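Tabletop props — layout and surface notes
Tuesday, afternoon. Serance bench, white top.
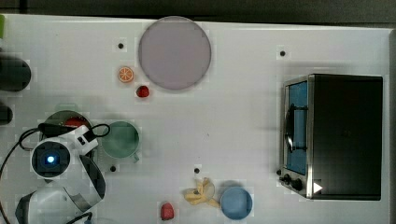 Items out

Large round plate (lavender-gray, the slightly translucent one), green cup, dark green bowl, banana, toaster oven, and from the toy food set the orange slice and the strawberry. The bowl has a red item in it. Leave that in for now; it goes back in the Heria box with the others.

Placement

Orange slice and strawberry are both on the lower left side of the plate, strawberry nearer the rim. Plate is by itself otherwise, near the top of the table. Cup directly right of the bowl. Hamdia's sheet has cup and bowl a hand's width apart. Went with the closer spacing and penciled the change on her sheet.

Surface

Matte top still good. The grid is faint and hard to use as a reference under the overhead lights, so I am measuring from the table edge again. Grid squares nominally 100 mm per the Emaseo order form, not checked.

Holes in the top are a nuisance for the small pieces. The strawberry rocks if it is set down on one. Not an issue for the plate or the cup. Mulugeta wants to fill them with white putty and sand flush. My preference is to leave them open until the Hailu fixtures are finished, as we may need some for bolts.

Black dots: do not peel. The one above the banana has been mistaken for dirt before. Wipe over them with a damp cloth only, no alcohol.

Plate

Weighed on the small scale, two readings, around 400 g both times. Heavier than the old melamine one. Rim is thin, so check for chips before it goes back on the shelf. It shows fingerprints at low angles — handle from underneath.

Storage

Toy food was mixed in with the real packaging again. Split into 2 bins, fruit in one and everything else in the other. Lids are labeled. Bowl and cup stack, but the cup sticks if pushed down hard.

To do

Print new layout sheet with the closer cup and bowl spacing
Ask Hamdia whether the second plate was ever ordered
Putty decision, with Mulugeta
Felt pads for the toaster oven feet, check drawer first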